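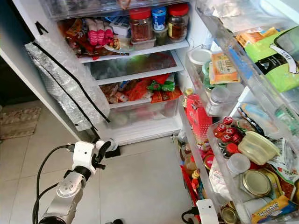
Friday, 9:40 am

Second morning on the museum text. For colleagues joining this notebook late: the Cirnurley council voted in the fall to leave the Wornudell joint services district, and has now voted to build an exhibit celebrating the fact. We have the contract for the panels, the map table and the audio post. The water bills have doubled, but there will be an audio post.

Draft 4 of the welcome panel came back from the town office. They struck "left the district" and wrote in "came home." Cirnurley has not moved. I checked the map table and it is where it was.

Panel specs as they stand:
Body copy 600 words across the whole wall, no exceptions, says the office, which then sent over 899 words of its own about the leaflet campaign.
Matte finish. The gloss sample threw glare right across the word "sovereignty."
Typeface still undecided. They want something "confident." I've sent them a slab serif and am waiting to hear if it's confident enough.

11:15

Map table. Old district boundary is routed and painted, new town boundary sits on top as a raised strip. Trouble is the sewer main, which runs under both and takes no notice of either. The office would like the sewer left off. Fine by me for the look of it, but the treatment plant is on the Wornudell side and any visitor over ten will want to know where it all goes. Parked.

Also parked: what to do about the fire truck. The leaflet promised one. There's a case drawn on the floor plan labeled "truck (model)." I asked if the model was of a truck the town has bought and got back a one-line email saying the model should be red.

1:30 pm

Lunch, then audio. The script is a two-minute loop of residents saying what independence means to them. We've had 2 usable clips so far. One is very moving on the subject of parking. The other fellow talks well for a while and then asks when the library is going to reopen, so it needs a fade at "proud."

Ntuli sent over the button housing. Nice solid piece, wrong thread. Their replacement comes through the old district depot, so it needs the new transfer form, and the new transfer form is issued by an office that hasn't been set up. Went through the scrap bin and found a collar that nearly fits. Two turns of tape and it holds. If anyone takes this apart later, sorry.

3:00

Cost check. Lokico quoted for around 300 souvenir tokens stamped with the new town seal. The new town seal is the old town seal with the word "district" ground off, leaving a gap at about five o'clock. I suggested an acorn. They're going to hold a consultation on the acorn.

Tried the exit panel text again. Versions so far:
a) "The story continues." Dull, safe.
b) "What will you build?" Rejected, somebody thought it sounded like a complaint about the fire station.
c) Blank panel with good lighting. Mine. Still under review, and I think it has a chance.

4:45

The office called. Wornudell has offered to lend the original 1950s district sign for the first case, free, on condition that we collect it ourselves. Town can't send a truck. See above.

To do:
Re-cut the strip at the north corner, it's lifting
Chase slab serif
Measure own car for sign
Ask again about the sewer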